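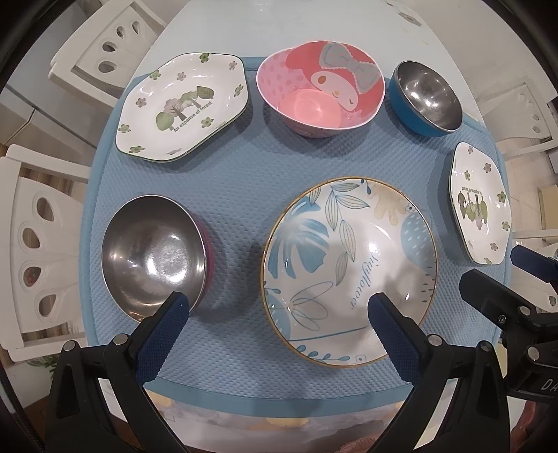

Support > Grippers > Comparison tests > FAQ

Search this section

Hand-held gripper trials: common questions

Which grippers did you compare?
Two: the Clatau parallel gripper and the Wiko pivot-arm gripper. Both were used by hand first, then mounted on the Judden arm.

Why dishes?
Customers ask about them most. Plates and bowls need different grips, and steel bowls give cameras trouble with reflections. We use ordinary household pieces, both ceramic and stainless steel.

How many grasps were in the test?
1,006 by hand and 300 on the arm. The hand-held runs were finished in February.

What counts as a failed grasp?
A dish that slips, tips over, or has to be let go within five seconds of lifting. Touching a neighboring dish is logged separately.

Can I use my own finger pads?
Yes, if they fit the Gamage mount. Smooth pads slipped on glazed rims in our runs, so start with a textured pad.

Do I need a mat under the dishes?
We recommend one. On a bare glossy table, flat plates tend to slide before the fingers close. Any mat with a raised texture will do.

Does the wide-angle lens affect the results?
It bends straight lines near the edge of the view. Run the calibration file before you measure anything. For simple pick and place you can skip it.

Can the controller run both grippers at once?
No. Unplug one, wait for the light to go off, then connect the other. The settings for each are saved.

Where are the logs?
On the downloads page, under Judden. The hand-held set is split into files of 200 grasps, with a shorter one at the end.

Last updated 2021-09-13

678 shares | 7 comments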